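Ticket: Cloth flattening eval, false "closed" state on left gripper
Project: Tumavow
Component: Chambi policy, grasp state input
Status: Open, workaround in place
Severity: Medium

Summary
Success rate on the flattening task dropped between the September and October evaluation runs. Same checkpoint, same start poses, same scoring script. The September run scored 70 per cent. The October run was stopped early when the operator log showed repeated pinches with no cloth lifted.

Steps to reproduce
1. Load the Chambi checkpoint trained on the 900-demo set.
2. Lay out the small green cloth, one fold raised near the middle.
3. Run the policy with the Veremis logger on.
4. Compare the commanded finger gap with the reported gap at first contact.

Expected: reported gap stays above zero when fabric is between the tips.
Observed: reported gap reads zero with or without fabric, and the policy moves to the lift phase either way.

Log, first entry
Checked the encoder offset on both grippers. Right is within tolerance. Left is off by 6 counts after a cold start, then settles. Too small to explain the fault. Re-zeroed both and reran. No change in behaviour.

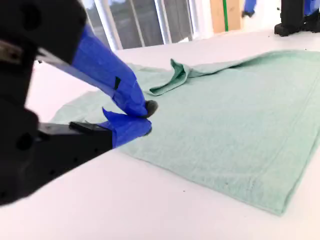
The grasp state in Chambi is a single closed/open flag computed from the finger gap, with a fixed threshold set in the Cundex driver. The threshold was picked on bare fingers, before the tips were wrapped for grip. Tape adds thickness, and the thickness isn't constant: the blue wrap on this gripper is creased and overlapped, and a pointed flap has come loose on the lower finger. If tape meets tape before the rubber tips do, the gap reading says nothing useful about fabric. With the fingers together and the curled fold still standing just past the tips, the gap alone can't tell a missed pinch from a thin one.

Second entry
Replayed the September logs through Veremis with the flag masked out and the wrist view left in. Predicted lift timing shifted later in most of the failed episodes. That points to the policy leaning on the flag more than on vision, consistent with the ablation in our draft. Offline result only.

Workaround
Trim or replace any loose tape before a run. Re-measure the closed gap after each re-wrap and write it to the Cundex config by hand. Don't reuse the old value.

Proposed fix
Drop the flag and feed the raw gap plus motor current. Retrain on up to 1,000 demos, including empty pinches labelled as failures. Randomise the gap offset during training so tape wear is covered.

Open items
- Confirm whether the September run used the same wrap. The notes don't say.
- Repeat the masked test on hardware.
- Hold the method comparison table until both runs share a calibrated gap value.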